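4.2 Workspace and wrist camera

The arm was assembled in a shared workshop from a Jakberg base and a two-finger Selico gripper. Its only camera sits at the wrist and looks down past the fingers. Objects are plastic drink bottles, many of them crushed, placed in a heap directly on the floor.

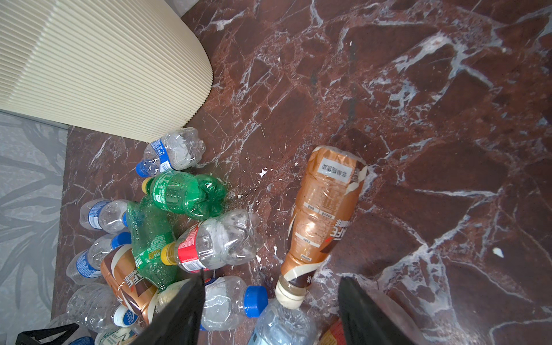
Figure 3. Wrist view of bottles heaped on a marble floor, with one large brown bottle lying to the right of the pile. Both gripper fingers are visible.

Clear bottles are the hard case for segmentation, as the veins of the marble pass through them in the depth-free image. We labeled caps separately from bodies and used the cap as the first cue for orientation. Each trial was limited to 29 grasp attempts, and the heap was rebuilt by hand after every 5 trials. Finger pads were replaced once, in April.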